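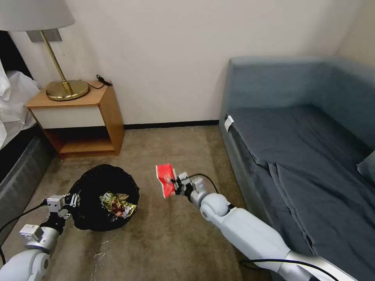
*Nightstand, brass lamp, trash can with a black bag. My corner of the world in March.*

Day 4 of no phone in the bedroom and I slept until 7! I can't remember the last time that happened without a pill or a head cold. I woke up and lay there listening to the garbage truck do its thing on Olivares Street and felt, I don't know, rested? Suspicious but rested.

So the deal (writing it down so I stick to it) is that the phone goes in the kitchen drawer at ten, with the takeout menus, and I'm allowed a paper book and this notebook. Rozália Kun from work swears by it. She also swears by magnesium and sleeping in socks, and I tried the socks for one night and kicked them off before midnight, so we'll see about her overall record.

Nights one and two were awful. I kept reaching over for it. I'd think of some dumb thing, like how tall is a giraffe, or did I ever answer Imre about the ferry tickets, and my hand would just go. By the third night I started writing the dumb things down instead and in the morning I looked at the list and didn't care about any of them. Except the ferry tickets. I did need to answer Imre.

Got up once last night for water, looked at the stove clock, 2 a.m., went straight back to bed and dropped right off. Old me would have been reading about shipwrecks until it got light.
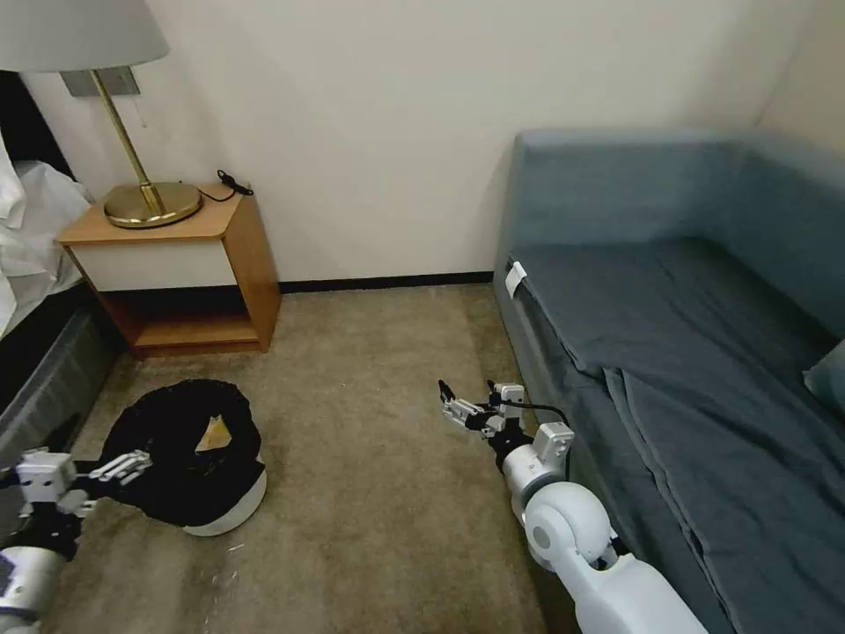
## The book problem

I'm reading *The Garnuvell Inheritance*, all 716 pages of it, and it may be the wrong book for this. It's too good! A woman comes home to Mekdale to sell her aunt's orchard and every single neighbor is lying to her about something. I told myself one chapter and then I did three. Is that better than the phone? I think so? My eyes don't sting anyway, and I dreamed about apples, which beats dreaming about email.

Mom says I should read something boring and offered me her history of the canal system. I may take her up on it if the orchard gets any worse.

Coffee is the other thing. I cut off at lunch now, and the first afternoon I had a headache you could have sold tickets to. Today was fine. I had one of those Zeltilero herbal teas after dinner, the lemony one, and it tastes like a clean countertop but it's warm and it gives my hands something to do.
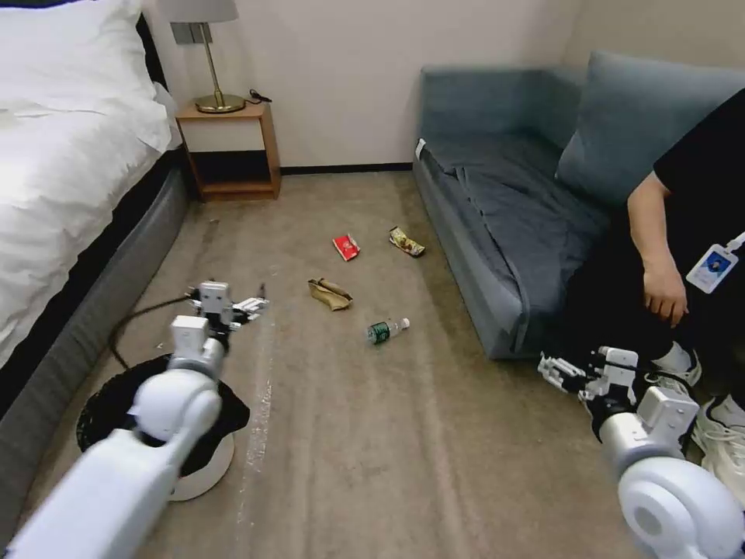 *White duvet, wrinkles and all. I love a bed that looks slept in.*

Imre called at dinner and I told him the whole plan and he said "so how do I reach you in an emergency" and I said call twice, I'll hear the drawer buzzing. He's going to test it, I know he is.

Tomorrow: return the library DVDs, buy a real alarm clock (no glowing numbers!!), email Imre about the ferry before he books the early one. Page 212 and it's almost ten, so into the drawer it goes.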